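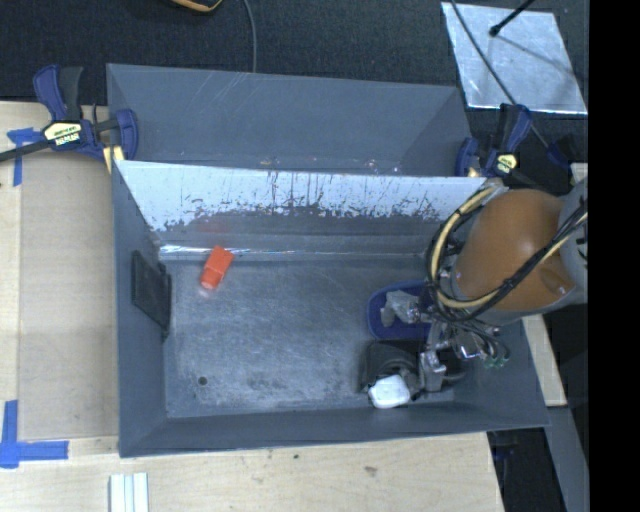

Thread on putting radio tags on rental equipment. I spent the spring and part of the summer on one of these at Oston and a few people asked how it went, so I'm writing it down while I still remember it.

The customer is Tehrani, a company that rents out measuring equipment to building contractors. Moisture meters, laser levels, data loggers, pipe cameras. Everything goes out the door, gets used in dust and rain, and comes back with somebody else's tape on it.

Their question was simple. Which unit is where, and which job is it on? They already had barcodes. The barcodes worked fine when people scanned them.

People scanned them in the morning. At 5 p.m., with two vans unloading and the phone ringing, units went straight back on the shelf. The system said they were still on a site across town. Then somebody would call the contractor to ask for a meter that was sitting behind the counter.

So the goal was to log returns without anyone having to scan. A reader at the roll-up door, a passive UHF tag on each unit, and an update to the rental software when a tag goes past.

The rental software is Prodix. It has an import that takes a text file. It also has an API, but Tehrani is on a plan that doesn't include it. We used the text file. More on that further down.

Tags first. We tried the cheap paper inlays and the hard plastic ones. Paper is fine on a cardboard box. On a laser level with a cast metal body it reads at the length of your hand, if you hold it right.

Metal detunes the antenna. This is in every application note and I still wanted to see how bad it was. It was bad. You need a tag made for metal, or a spacer under the tag.

We went with Dralent's on-metal tags for the metal-bodied units and plain hard tags for everything else. Two tag types means two drawers and two ways to get it wrong. I would still do it that way, the price difference is large.

Placement took longer than choosing the tag. Every model needed its own spot. The rule we ended up with: flat surface, away from the battery, not where a hand goes, not over the serial plate, not over a vent.

Some units have no such spot. For those we put the tag on the inside of the battery door, and on a couple of models we gave up and tagged the strap. Straps get swapped. We know.

Glue. The factory adhesive on the tags is good on bare metal and painted metal. It is not good on the soft rubbery coating a lot of handheld meters have. Tags came off those in the first month, mostly at the corners first.

Gisela Brandes in our hardware group tested a few adhesives on old housings. Wipe with alcohol, let dry, press, leave overnight. The overnight part mattered more than which adhesive it was.

That was a scheduling problem. Tehrani doesn't like taking a unit off the shelf overnight in high season. We tagged in the evening after closing and let them cure on the bench until opening.

Total tagged in the first round: 2149 units. I printed labels for a few days straight. If you're doing this, buy the spare print head before you start.

Encoding. We wrote our own short ID to each tag and kept the serial number in the database. I've seen projects put the serial number on the tag itself. Then a board gets replaced, the serial changes, and you're rewriting tags.

Lock the tag memory after writing. We didn't do that on the first batch. A second system in the same building (a parts supplier testing a handheld reader) overwrote one of ours. It was one tag and it took me most of a day to figure out.

The door. We mounted antennas on both sides of the roll-up door, angled slightly down and in. On paper that gives you a read zone the width of the door. In the building it gave us the door, the sidewalk, and the first row of shelves inside.

Reading too much is worse than reading too little. If you miss a unit, someone notices eventually. If you read a unit on the shelf every few seconds and log it as returned, the list is full of junk and people stop looking at it.

First fix was to turn the power down. That helped with the shelves and hurt with the units in the bottom of a stacked cart.

Second fix was moving the first row of shelves. Golnar Talebi, who runs the warehouse at Tehrani, suggested it during the second site visit. I'd been adjusting settings on a laptop since the morning. She moved the shelves with a pallet jack and the stray reads dropped to almost none.

Third fix was direction. Two antennas outside, two inside, compare which side saw the tag first. It gives you in or out most of the time. It gets confused when someone parks a cart in the doorway to talk to the driver.

For the parked cart we added a timer. If a tag stays in the zone past the limit, the system waits until it leaves and then decides based on which side saw it last. Not clever, works well enough.

Read rates. With a single unit carried by hand, we see it every time we've tried. A loaded cart is harder. The units in the middle are shielded by everything around them. Pushing the cart slower helps, and you can't tell people to push slower at the end of a shift.

What did help was a second look. Carts go past one more antenna at the cleaning bench, where every return ends up anyway. If the door missed it, the bench usually gets it. The bench read is low power and the unit sits there for a while, so it's an easy read.

If I had to keep only one antenna in that building, I'd keep the bench and drop the door. I would not have guessed that at the start.

Now the text file. Prodix picks up an import file every 5 minutes. We write returns to it and it updates the rental record. Fine, until two returns for the same unit land in the same file. Then it rejects the whole file and says nothing on screen.

We found out when a customer got billed for extra days on a unit he had brought back in the morning. The file had been sitting in a reject folder since before lunch.

Now our side removes duplicates before writing, checks the reject folder after each pickup, and sends a message to the counter if anything is in there. I check it myself too, out of habit.

Clocks. The reader had its own clock, the server had another, and Prodix goes by the time on the office PC. They disagreed by enough that some units were returned before they were rented out. Set up time sync on day one.

Rented accessories were the part we left out. Chargers, probes, cables. Tags on cables are annoying, they catch on things and people cut them off. Tehrani charges a flat fee for missing accessories and said they'd live with it for now.

Calibration dates came in late. Once each unit had an ID that showed up at the bench without anyone typing, it was a small step to show the calibration date next to it. Some units are due every 6 months, most every 12.

The screen at the bench turns the line yellow when a date is close. It's the feature people mention to me most and it took an afternoon.

We had a long discussion about whether to block a rental when calibration is past due. In the end it warns and the counter decides. A contractor who wants a meter to find a wet wall today may not care. A contractor who has to hand in a report will.

Training was short. Most of the staff don't do anything new, they walk through the door with the cart. The part that needed explaining was what to do when a tag falls off. Blank tags are in a box at the bench, there's a handheld to write them, and a printed sheet on the wall with the steps.

The sheet has been rewritten a few times. The current version is Golnar's. It's shorter than mine and has fewer words I'd have to explain.

Cost, since that gets asked. I can't post the numbers. The tags were a smaller share than I expected and labor for tagging was a larger one. The reader and antennas were in between. Budget for site visits, plural.

Was active tracking an option? Battery tags that report where they are on the job site, yes. We looked at it. Someone has to look after a battery in every unit, and what Tehrani needed to know was whether it's back in the building. They may add it for the pipe cameras later, those are expensive.

Still open: units that come back in a closed metal case. The tag inside can't be read until the case is opened. The bench catches it, the door never will. We're trying a second tag on the outside of the case, tied to the unit in the database. That breaks as soon as two units swap cases, and they do swap cases.

Also open: a second location that Tehrani wants to bring on. Narrower door, shelves right up against it, no room to move them. Gisela and I are going there in July with a spectrum analyzer and a roll of absorber foam.

Someone asked about the adhesive in my messages. I'll post the name when I've seen the housings again after the summer. So far the corners are holding on the rubbery ones, except for one model we're still fighting with.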